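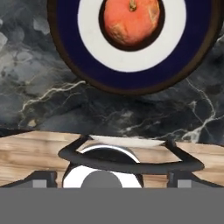 One orange-colored fruit on a blue and white plate.

Give Me Back My Filler Episodes

I watched the boiler episode of Flakcombe again last night and I'm still grinning. If you've seen the show, you know the one. If you haven't, here is the entire plot: the heat goes out in the police station, Sergeant Pell tries to fix it, and a man comes in to report a missing wheelbarrow. There are 41 minutes of this. No murder, no clue, no mention of the drowned schoolteacher who has been driving the whole season. The week before ended with somebody finding her coat, and then the next week, boiler!

I remember being furious the first time. I wanted to know about the coat! I actively resented that wheelbarrow. And now it's the one I put on when I'm sick, or when I have company who has never seen the show, and I would trade both halves of the season finale to keep it.

So I want to stick up for the filler episode. I love filler. I love the name, even though it was meant as an insult. I think television has been poorer and a whole lot more tiring ever since it decided to get rid of the stuff, and I think we viewers are partly to blame, because we complained about it for years and somebody finally listened to us.

Let me say what I mean by filler, because my friend Rehema and I got forty texts into an argument about this before we figured out we were using the word differently. She meant bad episodes. Clip shows, the one where everybody gets amnesia, the one where the dog narrates. I'm not going to the mat for the dog. What I mean is any episode you could lift out of the season without leaving a hole in the plot. The big story doesn't move. You could skip it, read a one-line summary, and follow next week just fine.

By that definition, some of the best TV I have ever seen is filler. The boiler episode is. So is the one in season two where Pell and Constable Dray get stuck behind a herd of sheep and play that awful word game. (I have tried the word game in a real car. It ends friendships.) So is pretty much everything anybody quotes from the show. I have never heard a single person quote the coat scene.

Now compare that with Travov, which everyone told me to watch and which I did watch, all eight hours, over a long February weekend with the blinds down. And it's good! I want to be fair here. It looks amazing, Godfrey Makokha is terrific as the handler, and there's a chase through a fish market in the third hour that had me standing up in my living room. Every scene does something. Every line turns out to matter. A guy mentions his brother in the first hour, and by the sixth hour, boy, do you know about that brother.

But ask me what any of those people are like and I'm stuck. What does the handler do when he gets home? Is he funny? Does he like his apartment? What would he and the translator talk about if there was a delay at the airport and no one was trying to kill them? I spent eight hours with these folks and I couldn't pick out a birthday present for one of them. When the translator died (sorry, but it's been out a while) I thought, "Oh, that's clever," and I reached for the popcorn.

When Dray got hurt in season three of Flakcombe, I had to go stand on the porch.

That's the whole difference for me, and I think you can trace it straight back to the sheep. A character gets to be a person during the time when nothing much is being asked of them. You find out that Dray hums when she's nervous, and that Pell can't stand to be helped. The show wasn't setting anything up with the humming. It never pays off. She just hums. And because it never pays off, I believe it, the same way I believe my sister chews ice.

I think that's what gets lost when every single scene has to earn its place. Once you've watched enough of these very tight shows you start to watch like a detective. A character coughs and you know they're dying. Somebody says they used to swim in high school, and you start waiting for the lake. There's some fun in that, sure, I like feeling smart as much as the next person on the couch. But you can't relax into it. You never get to just hang around in a place with people you like, and hanging around was always a huge part of what TV did better than the movies.

I can hear the objection, because Rehema has made it to me at length. She says I'm being sentimental. The old long seasons were long because the network had slots to sell, and writers were worn out by the end of them, and a lot of those middle episodes were written overnight by people who wanted to go home. All true, as far as I know! She also says life is short, there are a hundred shows on her list, and if a story can be told in six hours then she doesn't want to give it twenty.

I get that. I have a list, too. But look at how it works out. She tore through Travov in two evenings and she hasn't thought of it since. Meanwhile she can do the entire wheelbarrow man's statement from memory, with the voice, and she does it at my kitchen table without being asked. For all her talk about wasted time, the time that stuck was the time she says was wasted.

And I'm not asking for overnight scripts. What I'd like is for good writers to be given some slack and told it's okay to use it. Being short on money and short on plot made people inventive. You have two actors, one room, no guest stars and no stunts, so the talk had better be good. The boiler episode has the look of something made for pocket change, with all of it happening in three rooms of the station and everyone in their coats. It's also the episode where you learn why Pell never took the promotion, and he says it with his head inside a cabinet so that you can't even see his face. I don't believe that scene gets written in a season of six.

Some shows are still doing it, which gives me hope. My current obsession is Mosoti, the family drama about three sisters running their late father's bus company. I'm going to be so annoying about this one. The first season has a perfectly solid main story about who gets the company and who forged what, and Lilian Mwakalinga plays the oldest sister like she's carrying a full glass of water across the room at all times. It's great. Then you get to the fifth episode, and the sisters spend the whole thing looking for a lost suitcase that belongs to a passenger.

That's it. They look for the suitcase. They call the other depot. The middle sister gets distracted and buys a lamp. They argue over whether their dad could whistle. By the end I knew exactly why none of them was willing to give up the company, and not one of them had said so. I started the next episode caring twice as much about the forged signature, which I had been pretty lukewarm on before, if you want the truth.

Of course I went online afterward and the first comment I saw said, "Nothing happened, skip this one." Five hundred and sixty-two people had agreed with it. I counted nothing, the number was sitting right there next to the little thumb, and I took it personally. Somebody has even put together a list of the "essential" episodes for people who want to get through the season faster, and the suitcase isn't on it. Please don't use that list! You'll get every fact about those sisters and you won't have met them.

I do wonder about the skipping. Tostex, where I watch most of my shows, now has a setting that speeds things up a little, and my nephew Kipchumba uses it on everything. He's nineteen and he can tell you the plot of any show you care to name. I put on the sheep episode for him at regular speed, and he asked me three times whether he had missed something. Then, right around the point where Dray picks the word "gusset," he laughed so hard he slid off the ottoman. He asked if there were more like that one. There are a few, kid. I've been saving them.

It matters more for comedies, too, though you'd think comedies would be safe. I've watched several lately that have so much story to get through that the jokes have to run alongside and wave. Why does a sitcom about a dentist's office have a conspiracy? I just want to know what happens when the fish tank leaks. I could watch the fish tank leak for years.

Here's what I would do if I ran a network, which would be a disaster in every other way. I'd take each of those tight, gorgeous, expensive seasons and hand the writers two extra episodes with almost no money attached. One rule: the main story can't move an inch. Put the spies in a laundromat. Let the handler try to return a pair of shoes. I would watch Godfrey Makokha try to return shoes without a receipt for an hour, easily, and I'd be a wreck when somebody finally shot him.

Until then I've got the old stuff, and I've got the second season of Mosoti coming, and I've heard that one of the new episodes takes place entirely in line at a government office. I've already told Rehema she's coming over for it. She says she'll bring the popcorn but she's reserving the right to complain, and I've cleared the good chair for her.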